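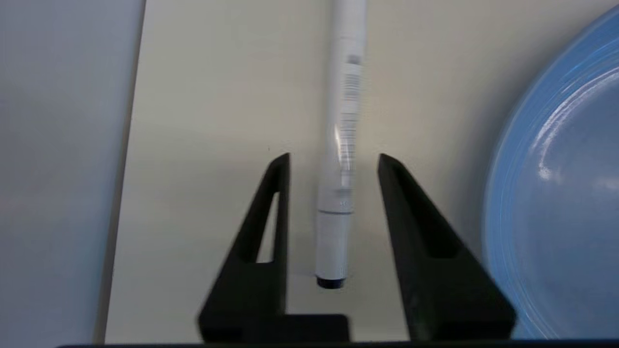
About Tornwood

Tornwood makes and refurbishes table tops and sells the marking supplies that go with them. Customers are mainly schools, drawing rooms, print finishers and small packing departments. The company works from a single site in Tudport, with offices at the front and the finishing hall behind.

The business was started by Clementina Godinho, who had spent her earlier working life specifying furniture for classrooms. She remains managing director and signs off each new surface finish before it goes into the catalog. The first product was a plain replacement top for existing steel frames. It is still the best seller.

What we make

The catalog is divided into two lines. Clokik is the standard line: flat tops with square or rounded corners, supplied with or without legs. Zeman is the heavier line, intended for cutting, assembly and other work where the table takes a load at the edge. Both are offered in white, off-white and pale gray, all with a matte face. Gloss was dropped from the range after customers reported glare under ceiling lighting, and there are no plans to bring it back.

Markers, erasers, cleaning cloths and label stock are sold alongside the tables. Markers are stocked singly and in boxes. Each one carries a barcode so that a school store can issue and reorder them without a paper list.

How surfaces are graded

Returned and refurbished tops are graded before resale. The grade describes the working face only. Edges and undersides are recorded separately on the job sheet.

Grade 1: no mark visible at normal working distance.
Grade 2: light marks that do not catch a fingernail.
Grade 3: marks that can be felt, or staining that remains after cleaning.
Grade 4: not resold. The top is cut down for smaller parts or recycled.
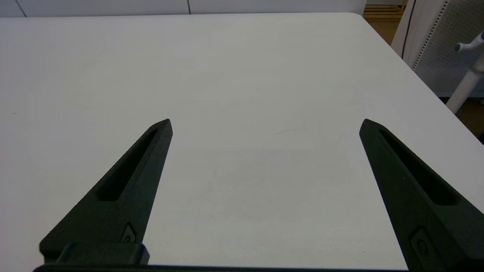 Grading is done by eye and by hand, under the same lighting for each top, and by two people who do not compare notes until both have written down a result. Inspectors are trained to look along the surface as well as straight down at it. On a white top, a thin dark streak near the middle or a small speck out to one side is easy to pass over when the rest of the face is clean, and both have to be entered. Where the two results differ, the lower grade stands. A customer who disagrees with a grade may return the top within the period stated on the invoice.

Rounded corners are checked against a template. The radius is the same across both lines, which allows tops from Clokik and Zeman to be placed side by side without an odd gap at the corner. Orders for other radii are accepted in batches of 300 or more.

Cleaning and care

We recommend a damp cloth and mild soap. Abrasive pads will polish a matte face unevenly and leave a patch that cannot be corrected without refinishing. Marker ink should be wiped off the same day where possible. For older ink, use the cleaner supplied with the marker range and test it near an edge first. Scuffs from shoes, crates or equipment feet will often lift with a soft eraser. A scratch that has gone through the finish will not, and the top should be sent in for assessment.

Replacement parts are kept for every top sold since the current catalog numbering was introduced. The number is on the underside, next to the rear fixing holes.
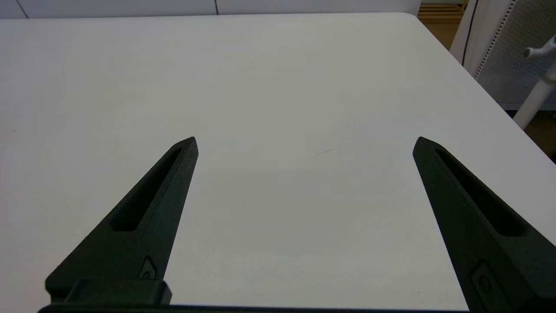 TUDPORT, May

Tornwood has completed the changeover of its finishing hall to the new off-white face. A total of 1184 tops were refinished during the work, roughly half of them returned from schools at the end of a lease. Pale gray remains available to order. White continues unchanged in both lines.

The revised care sheet is now packed with every delivery and replaces the earlier version, which gave the wrong dilution for the ink cleaner. Customers holding the earlier sheet should discard it.

Visits and inquiries

The sample room is open to trade customers and school buyers by appointment. Please give the catalog number of any existing tables when booking, so that matching samples can be put out. Deliveries are received at the side entrance until 4 p.m.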